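To: Shared Spaces list
Subject: Re: Small items on worktops and tables, Penrose building

Dear colleagues,

Thank you to everyone who responded to the June notice. Several messages raised the same points, and the office would like to answer them together. The relevant part of the earlier message is quoted below for those who joined the list after it was sent.

> Facilities Office, Penrose building, wrote:
>
> All members are reminded that tabletops in the shared rooms are to be
> cleared at the close of each session. Vases, bowls, trays and similar
> ornaments may remain only if they have been entered on the room
> inventory. Items without an inventory number will be moved to the
> store on the lower level and held there for 10 working days.
>
> Glass and ceramic pieces must not be left on windowsills or on top of
> the filing cabinets.

The first question concerned which rooms are covered. The notice applies to the Cimach Room, the Solix Room and the kitchen adjoining Room 334. It does not apply to private offices, where occupants may arrange their desks as they wish, subject to the fire rules already posted.

The second question concerned inventory numbers. A number is issued on request and does not require a form. Please send the office a short message stating what the item is, which room it is kept in, and whether it belongs to the organization or to an individual. A small adhesive label will be left in your pigeonhole within 7 working days. Labels should be placed on the underside of the item, where they will not spoil its appearance. Items awaiting a label will not be removed in the meantime.

Several members asked whether ornaments are welcome at all. They are. The Fulel fund paid for new tables in the shared rooms last year, and the office has no wish to see them permanently bare. The difficulty has been one of quantity. At the last review, the tables in the Solix Room could not be wiped without first moving a large number of small objects, and the cleaning contractor asked that this be addressed.

The following limits will therefore apply from the start of next month. Each shared table may hold no more than 3 ornamental items. Tall pieces with a narrow neck should be set toward the middle of the table. Open dishes and bowls may be kept beside them, provided they are not used for keys, coins, batteries or food wrappers.

As to style, the office does not intend to issue rules. Plain and playful pieces may share a table, as with the pale blue form and the cream dish with its orange knob on a white top.
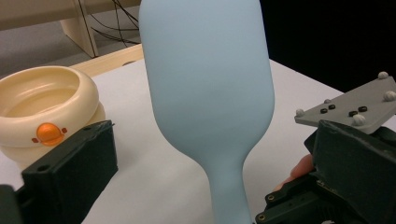
Solix Room users have since written to ask that the limit be applied per table and never per room, and that seasonal items such as small potted plants be counted separately. They add that a plant needs watering by whoever brought it, and that the office should not be expected to do so.

The office accepts both requests. Potted plants will be counted separately, up to one per table, and must stand on a saucer.

Further comments should be sent to the list before the end of the month. Requests for inventory numbers should go to the office directly and not to the list.

Facilities Office
Penrose building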